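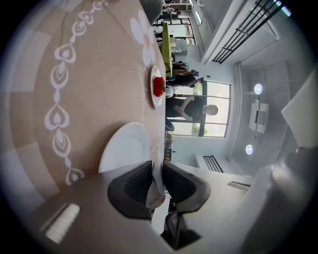
Reply from Erkby overnight: the pick task is scored on where the thing ends up, no marks for speed, and would we please stop asking about speed. Fine. That settles the argument from last time, so the slow close stays in.

Filed under: Workshop log / Student robotics / Gripper
July – posted by the Jirnelley build group

Table task. Plate to plate, small red item from the small plate over to the big one. Cloth left on, the competition rules say household table and don't say bare.

Firmware reflashed first thing, then the left finger offset had gone back to default AGAIN. Put it back to 846 by hand. Somebody please write this into the startup file, it is one line.

Run 1 – short. Closed on air, just above the item.
Run 2 – good lift, let go early, landed on the rim.
Run 3 – same as 2, near enough.
Run 4 – clean. Plate to plate, no squashing.

So 4 runs, 2 where it dropped early. Not enough to say anything but the early drop looks like the release threshold and not the grip. Pad pressure was steady in the log right up to the release on both. Changed threshold, then run 4 was the clean one, then battery went. Typical.

Other bits:
– patterned cloth is confusing the plate finder. White motifs, white plates. It boxed one of the big flowers as a plate with high confidence. Try the depth check before the colour check, not after.
– ceiling lights come up as bright blobs in the wide lens when the wrist tilts. Mask the top or lock exposure. I'd lock exposure.
– wrist cable still too short at full roll. Spare from the Mendonça kit is longer but the connector is teh wrong way round.
– someone has had the small hex key. It lives in the lid.

Asked whether we can enter the Brituvport round with the old base. Form says one base per team, doesnt say which. Sending the form in as it is.

Next: threshold sweep, plain cloth and then this cloth, same item. Charge BOTH batteries. Copy logs off before flashing anything.

Recent entries
Finger pads, second casting
Why the wrist drifts
Brituvport entry form, what we still need
Mendonça kit: parts list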